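Perguntas frequentes sobre a alteração do Plano de Pormenor da Encosta Norte

Página mantida pela Associação de Moradores da Encosta Norte. Última revisão em junho, depois da sessão de esclarecimento na junta de freguesia.

O que está em causa?

A empresa Villance pediu à câmara a alteração do plano de pormenor para construir um conjunto habitacional no terreno da antiga cerâmica, entre a estrada da fonte e a linha de água. O pedido prevê 136 fogos em seis blocos, um parque de estacionamento subterrâneo e duas lojas no piso térreo. O plano em vigor só admite moradias e equipamentos de uso público naquela parcela.

A obra já foi aprovada?

Não. O que a câmara aprovou foi a abertura do procedimento de alteração do plano. Depois da discussão pública, os serviços têm de analisar as participações e preparar um relatório, e a proposta final segue para a assembleia municipal. Só com o plano alterado é que a Villance pode pedir o licenciamento dos blocos.

Quem é a Flanier?

É o gabinete que assina o estudo de tráfego entregue com o pedido. O estudo conclui que a rotunda da fonte aguenta o movimento adicional sem obras. A associação contesta essa conclusão, uma vez que as contagens foram feitas fora do período escolar. Pedimos por escrito que fossem repetidas e ainda não tivemos resposta.

Como posso participar na discussão pública?

Qualquer pessoa pode participar, more ou não na freguesia. Há três maneiras: pelo formulário no portal da câmara, por carta dirigida ao departamento de urbanismo ou ao balcão de atendimento. A participação tem de trazer o nome e um contacto. Convém indicar o artigo ou a planta a que se refere, porque os serviços respondem ponto por ponto e as observações gerais costumam receber uma resposta geral.

Quem preferir ajuda pode vir à sede da associação, a partir das 18h30. A Yetunde Wike e o Ademir Prado têm cópia das plantas e ajudam a preencher o formulário.
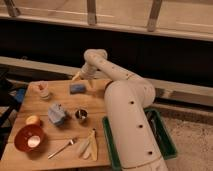
Posso entregar uma participação em conjunto com os meus vizinhos?

Pode, e a câmara aceita-as. Um texto assinado por várias pessoas conta, porém, como uma única participação no relatório, e por isso recomendamos que cada morador entregue também a sua, mesmo que curta. Basta dizer o que o preocupa e onde. Se tiver de estudar as plantas em casa, arranje espaço para as abrir por inteiro: um tampo de madeira cheio de objetos domésticos, com a esponja azul ainda lá em cima, como o desta fotografia, não serve para uma folha em formato A0. As plantas estão também disponíveis em ficheiro no portal, mas a legenda lê-se mal no telemóvel.

O abaixo-assinado ainda está aberto?

Está. Até à última revisão desta página tinha 1573 assinaturas, das quais 422 recolhidas em papel. As restantes foram feitas na página eletrónica. Quem assinou em papel não deve voltar a assinar pela internet, pois as assinaturas repetidas são retiradas antes da entrega. O abaixo-assinado não substitui a participação individual na discussão pública - são procedimentos diferentes e têm destinatários diferentes.

A associação é contra qualquer construção naquele terreno?

Não. A posição aprovada em assembleia de moradores aceita construção dentro do que o plano atual permite. O que contestamos é a altura dos blocos, a falta de solução para o trânsito e a proximidade da linha de água. Há sócios que não queriam construção nenhuma e outros que aceitariam os blocos se fossem mais baixos. A posição escrita é a que foi votada.

O que diz a empresa?

A Villance afirma que o projeto responde à falta de casas no concelho e que uma parte dos fogos será vendida a preços controlados. Pedimos que o número de fogos nessas condições ficasse escrito no regulamento do plano. Na versão em discussão pública o regulamento não o refere.

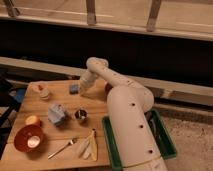

A empresa propôs ainda ceder à câmara uma faixa de terreno para jardim, junto à estrada da fonte. Essa faixa aparece na planta de implantação, mas a manutenção ficaria a cargo do município, e o relatório financeiro não prevê a despesa. Salamatu Fashola, que representa os moradores da rua de cima nas reuniões com o urbanismo, levantou o assunto na sessão de esclarecimento. Ficou registado em ata.

Que altura teriam os edifícios?

Quatro dos blocos teriam cinco pisos e os outros dois teriam seis. As casas da rua de cima têm, no máximo, dois. A planta apresentada mede a altura a partir da cota mais baixa do terreno, e quem quiser comparar deve consultar os perfis e não apenas o quadro de áreas.

E a linha de água?

Segundo a planta de condicionantes, o bloco mais próximo ficaria a 12 metros da margem. A parte baixa do terreno costuma alagar no inverno. Quem tiver fotografias de cheias antigas, com indicação do ano e do local, pode deixá-las na sede ou juntá-las à sua participação.

O que acontece à atual sede da associação?

A sede funciona num anexo da antiga cerâmica, cedido pelo anterior proprietário. O anexo seria demolido na primeira fase. A Villance comprometeu-se verbalmente a arranjar um espaço alternativo, mas não há acordo assinado.

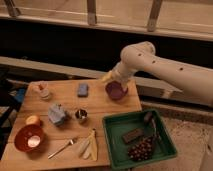
Como são pagas as despesas da associação?

Com as quotas dos sócios e com donativos. As contas são apresentadas uma vez por ano e qualquer sócio pode consultá-las. Até agora, a maior despesa foi o parecer jurídico da sociedade Ajayi, pago em duas prestações, seguida das fotocópias. Na próxima feira de usados aceitamos loiça e pequenos artigos para a casa, coisas como a taça redonda roxa que se vê na fotografia, desde que estejam inteiros. Não aceitamos móveis nem colchões. A receita vai toda para custas, caso seja preciso recorrer ao tribunal.

Vão avançar para tribunal?

Ainda não há decisão. O parecer aponta duas falhas no procedimento, mas aconselha a esperar pelo relatório da discussão pública. Se a assembleia municipal aprovar a alteração, convocaremos os sócios para votar.

A quem me dirijo se tiver outra dúvida?

Para questões sobre as plantas e o regulamento, fale com Abimbola Uzor. Para o abaixo-assinado e inscrição de sócios, com Salamatu Haruna. Ambos atendem na sede, no horário afixado à porta. As perguntas deixadas por escrito na caixa de correio são respondidas nesta página quando interessam a mais moradores.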